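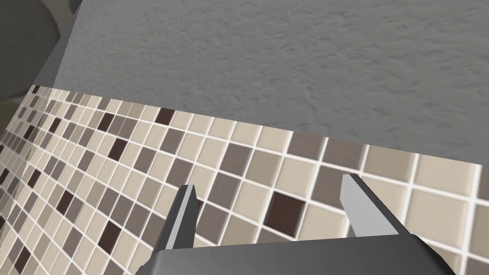

A simulated gripper, fingers open, facing a tiled backsplash in one of the Cumby kitchen models.

The worst fault we had at Hudec this year never dented anything, and I think that is why it took until January to get it treated as a safety matter.

Our arm controller is tested in simulated kitchens before it goes near a real one. In 51 of 2000 runs, the gripper kept moving toward the wall after the stop command. The log marked those runs as passed. The pass rule checked only whether the arm finished its task, and it did.

Romana Kollár found the problem while looking for something else. The stop message was waiting in line behind camera data. On a slow machine it could wait 80 milliseconds or more.

Some of my coworkers called this a simulator problem. Haruto Takeda argued that real hardware has its own emergency stop circuit, and he is right that it does. But a hardware stop is there for the day the software fails. It should not cover for a fault we already know about.

I would make two changes. A late stop should fail the run, whatever else the arm got done. And failed runs should go to the people who install these arms, along with the pass rate. Customers see a number in the high nineties and assume the rest were dropped cups — some of them were an arm that did not stop when told.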